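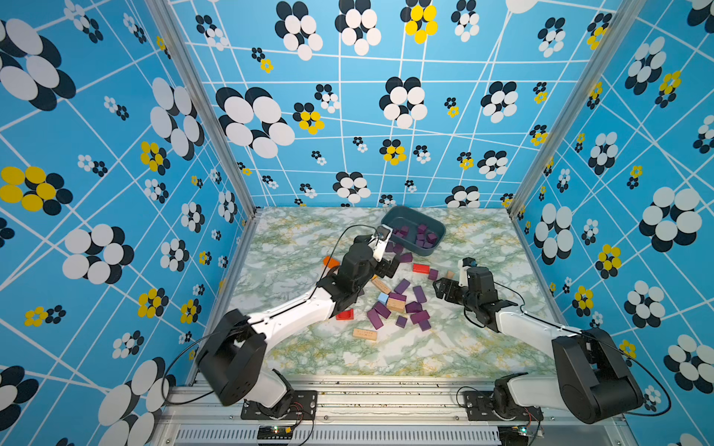
Issue 56, page 6

I'd been meaning to get over to Goossens for ages, and the open day on 9 September 2024 was my chance (free tea, too!). The sorting benches were what I'd come for – two arms to a bench, a pile of wooden blocks and a bin, mostly purple ones in there when I had a look.

Dougal Cairns has sorted by hand there for almost 51 months and now looks after 2 benches instead. His wrists are much better for it, he told me, but he misses the chat across the table and the new shifts start too early. Training for the rest of his team runs until November, and I'm hoping to go back then.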